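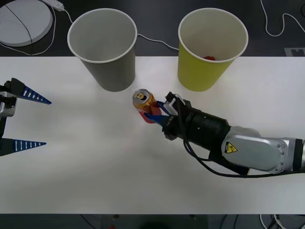 White table with the two paper cups and the can, seen from above.

2022-03-01
Service charge correction, Sandberg apartments

Goal for the session: get the monthly building charge into the price model as its own term. At the moment it is hidden in the building dummy, and the dummy swallows everything else that differs between buildings (age, elevator, heating, distance to the tram). Ingvild wants to be able to say what a buyer gives up in price for each unit of monthly charge, and the current setup can't answer that.

Input is the Homenow export Wubit pulled last week. 731 sale listings for Sandberg, apartments only, closed sales only. Row houses were dropped before export. I checked for duplicates on street number, floor and area and found a few pairs where the same apartment had been relisted by a different agent. Kept the later record in each pair, and kept the first asking date from the earlier one in a separate column, so time on market stays correct.

Problem with the charge field. In 281 of the listings the charge is blank or zero. Zero is not believable for any building with shared heating. Nuria went through a handful by hand against the agent's own sheets and the charge was always there, in the free text. Typical wordings:

"monthly costs incl. heat and water"
"charge to the association, heating billed separately"
"common costs, see attached budget"

The first two can be parsed. The third can't without the attachment, and the attachments were not in the export. I have asked Wubit whether a second pull can include them.

Wrote a parser for the first two wordings. It takes the number nearest to the keyword, rejects anything with a year pattern, and rejects anything larger than the asking price divided by a constant I set by eye. Constant is in the config and should be replaced by something defensible. Parser also writes a flag for whether heat is included. The flag turned out to matter more than expected, see below.

Spot check by Nuria: parser picked up a parking fee as the main charge in several listings from the same agency (Navaretti). They put parking first in the paragraph and the charge at the end. Added a rule to skip numbers that follow "parking" or "garage" in the same sentence. Reran, those now come out right. Not tested on other agencies with the same habit.

After parsing and merging with the land register, almost 700 listings have a usable charge and a matched sale price. The rest are set aside in the unmatched file. Not imputing anything for now. Birger suggested filling with the building median, and that may be fine for large buildings, but in small ones the median is one or two apartments and I would be copying a neighbor's charge onto a unit of a different size.

Model runs

Run 1. Log price on log area, floor, balcony, year built, charge per square meter. No building dummies. Coefficient on the charge is negative, as it should be, but much smaller than full capitalization would give at any discount rate I'd defend.

Run 2. Same, with the heat flag added and interacted with the charge. Coefficient on the charge gets clearly larger in absolute value. Makes sense: a charge with heat in it replaces a bill the buyer would pay anyway, and run 1 was averaging the two kinds.

Run 3. Building dummies back in. Standard error on the charge blows up. Within a building the charge is nearly proportional to area, so there is little left to identify it from. Dropped.

Keep run 2 as the working version.

Open questions

Association debt. A low charge sometimes means the building has put off repairs and a high one sometimes means it is paying down a roof loan. Buyers who read the accounts will price these differently. We have no debt figures in the export. Embla says the Jorkia office keeps annual reports for most of the associations in Sandberg, on paper. Ask about access before anyone plans around it.

Timing. Charges are as listed, prices are as closed. If the association raised the charge in between, we have the wrong one. Probably small, but check the listings with long time on market first.

Residuals from run 2 are skewed for ground floor units. Some of these are former shops converted to apartments and may have a different charge basis. Not looked at yet.

To do
Wubit: second pull with attachments.
Nuria: hand check of another batch, agencies other than Navaretti.
Me: replace the eyeballed constant, move the heat flag into the main table, rerun.
Ingvild: decide whether run 2 goes into the April memo or waits for the debt figures.

Code and config are committed. The unmatched file is in the same folder as the export, read-only.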